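Umetti Play Table Top, matt dark grey

Product no. 149-68
Range: Umetti
Supplied by: Fluvura

The Umetti top is a flat work and play surface for sorting, stacking and small-object activities. It is supplied without legs and fits the Ruppert underframe, fixed or height-adjustable. The matt finish keeps glare low under direct lamps, though soft reflections remain close to strongly lit objects. Pale toys stand out well against it.

Toys are not included. For mixed sets we suggest one crate at the rear of the top and the larger pieces towards the front corners – small parts can then be reached without moving the cubes. 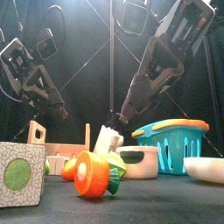 Umetti top in use with mixed toys. Front left: patterned cube with green circle.

Technical data
Surface: smooth, matt, dark grey
Edge: square, sealed on all sides
Thickness: 68 mm including support rails
Fixing: 2 rails, screws supplied
Delivery: flat, in one carton

Care
Wipe with a damp cloth and mild soap. Do not use scouring pads or solvent cleaners. Felt and other textile surfaces should be dry before they are left standing on the top. Wax crayon can be removed with the Flirkiten cleaning block, sold separately.

Spare parts
Rails and screw sets are held in stock. Please quote the product number and the batch code from the underside of the top – orders without a batch code are checked by hand and take longer.

Technical enquiries: Svenja Grube
Spare parts: Rainer Seidel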